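The Gripper on the Black Table

A year of evenings in a shared workshop, one pair of yellow fingertips, and a lot of white cups

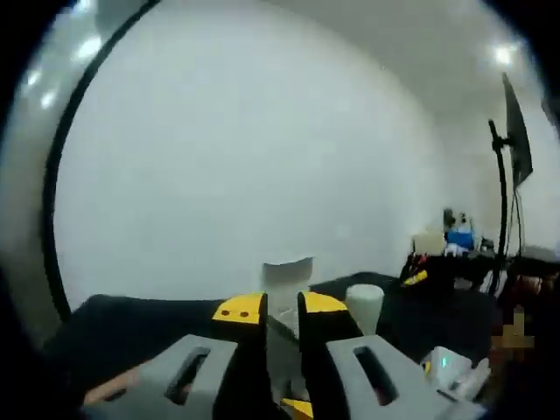
Yellow pads either side of the gap, with two white targets waiting on the black tabletop.

I should say up front that I never meant to build a robot hand. I meant to build a shelf. I'd joined the shared workshop in Illadmont for the drop saw, paid my dues, cut my boards, and then wandered over to the electronics corner to see what everyone was laughing at. It was a motor chewing through a foam ball. The shelf is still leaning in my hallway, and I've got pretty good at stepping around it.

What I've been working on ever since is a handheld gripper. You hold it, you do a job with it, and it records how the job went so that an arm can have a go later on. Ours is called Fliker (it was meant to be Flicker, but the label maker had other ideas and the name stuck). Two fingers, light grey housings with a long slot down the face, black bodies, and the yellow pads on top that everybody comments on. Visitors ask about the colour before they ask what it does!

The yellow was whatever we had on the shelf. The shape took a lot longer. Our first pads were flat and hard and they squirted things across the room. I mean it, a glue stick went clean over the bandsaw. The second lot were so soft they folded up when you asked them to hold anything heavier than a sock. I printed 4 sets in the end before I had a pair I'd leave on overnight without worrying, and by then I'd burned through 700 grams of filament, most of it in the bin under the bench looking like bad macaroni.

The printing itself I love. There's a machine at the back of the workshop, an old Carrasco with a dodgy fan, and on a cold November night it's the warmest spot in the building. You set it going, you make a cuppa, you tell yourself you'll just watch the first layer go down, and then it's ten o'clock and you've read the whole back of a biscuit packet.

Cups are the thing I've practised on most. They sound easy, and for you and me they are, but a thin cup lets you know the moment you've overdone it. The rim goes first. Squeeze a touch too hard and it creases, and from then on it sits differently in the fingers every time. A solid little cylinder is much more forgiving, so I like having something chunky on the table as well, for morale. Going from one to the other is where I learn the most, and where I swear the most too.

The black tabletop was a good call, I reckon. We tried working on a bare bench at first and the white bits and pieces just disappeared into the glare. Lighting has been its own saga. The ceiling lights are fine for finding your keys, but they put shine on everything, and we spent a good couple of weeks shuffling a stand around the room, arguing about angles, tripping on the cables and shuffling it back again.

Then there's the controller, which came in a kit from Oltton. I have feelings about the manual. It skips from step 2 to the troubleshooting section as if step 3 were a private matter, and the wiring diagram is printed so small I had to take a photo and blow it up on my phone. Once it was wired, though, it ran happily, and I've forgiven it nearly everything.

If you're thinking of having a crack at something similar, my advice is to make the fingertips easy to swap. Ours were glued on to begin with, and every change of mind meant a craft knife and a sore thumb. Screws, please. And write the date on your failed parts with a marker, even the ugly ones. I went back to a reject last winter and found its outward curve at the top was exactly what I needed.

My sister asked me the other day when it would be finished, and I gave her the same answer I give about the shelf. Next up I want to try mugs with handles, which means rethinking the gap between the pads, and there's a squeak on the left side that I can hear in my sleep. I've got a fresh roll of filament in the car. It's yellow, naturally.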